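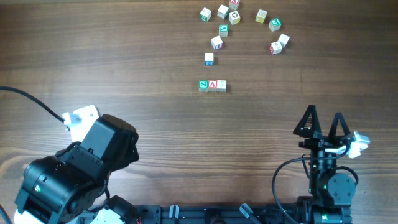
The Alphabet Comes Out of the Cupboard

Every household, school and waiting room in the country owns a set of wooden alphabet blocks with something missing. Ours at Belmonte House came with the building, in a biscuit tin, and for years they sat behind the jigsaws while we all said what a nice thing it was to have them. This spring we finally got them out and put them to use, and the results have been mixed.

The idea was Rodel Fajardo's. He wanted something for the front table that people could pick up while they waited for the kettle, and he felt the newspapers were lowering the mood. So the blocks were tipped out, and within the hour two grown adults were having a disagreement about whether a W is an M that has given up. (Ruling: it depends which way the picture on the side goes. Check the picture.)

The first thing we learned is that an alphabet set is designed by someone who has never tried to spell. One of each letter sounds generous until you want to write HELLO. You may have JUMP, or you may have BOLD, and with care you can have a rather stiff little CHALK, but the English language leans heavily on its doubles and a toymaker will not be told. We have since mixed in a second set from the October jumble sale, which gives us a spare A and a great many more consonants than anyone has asked for. The two sets don't match. One is slightly bigger, so words come out looking as if they were shouted in places.

The second thing we learned is that everyone starts with their own name. Trygve Bakke could manage his once the second set arrived and has been insufferable. Lorne Caron needed another N and another O and made do with a zero from the number blocks. Short words are safer. Anything with three letters can be lined up in a moment, nudged straight with the side of a finger and left for the next person to add to, and most of the better games have begun that way. NAP has been up three times, and always after lunch.

For those who like rules, there is now a game, and it goes like this. Somebody puts down the start of a word in a row at the near edge of the table. Everything else stays loose at the back, any side up. The next player adds one block, at either end, and must have a real word in mind. If challenged, you say it. If it turns out to be the name of a village near Kinura that only you have heard of, you put the block back and make the tea. Turning a block over to see what else is on it counts as your go. This last rule was brought in after Jericho Galang turned over the whole lot.

A word on looking after them. The paint on the older ones is thin already, and they do not want to be washed in the sink -- a barely damp cloth, then dry them straight off. A few faces have gone so pale that you have to tilt them to the window, and there has been talk of touching them up. Please don't, at least not with felt pen. We know who did the Q.

We could also do with more vowels. If you have an odd set at home with an E or two in it, there is a box by the front door, and condition is no object as long as there are no splinters. The children's group would like any with animals on. Renato Castillo will swap you a Z for almost anything.

The blocks live on the front table until 3rd May, when we need it for the plant sale, and after that they go on the low shelf by the radiator. Lids on tins, please.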